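Ticket 4000-12: cup rinse task stalls at the faucet
Site: Clestumby test kitchen
Opened: 3/1/19
Status: open, waiting on parts

OK, so this is the dishes one again. I know we all said in November that Plilirus would be doing the cups by now, and I really want that to be true! The arm gets to the sink fine, but in 5 of 12 tries it closes on the handle, pushes, and gives up with a grip timeout. I restarted the controller, redid the wrist calibration and loosened the force limit a notch — no change. 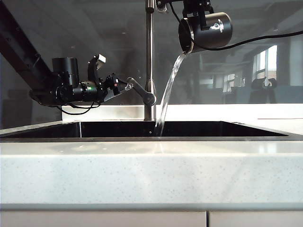
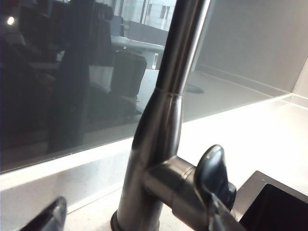
Posted by: Pasmont_kitchen
Role: Field support, Madigan home automation

I tried a slower approach last night and got seven clean runs in a row (then a timeout, of course). So my money is on the approach angle, and I've ordered softer finger pads too. Can somebody on the motion side send me the old path file?

As for whether it can do my dishes yet: a cup, sure, if you've got the patience. A greasy skillet, no way. I'd still take it over the folding job — that ticket is a mess. Leaving this open until the pads get here.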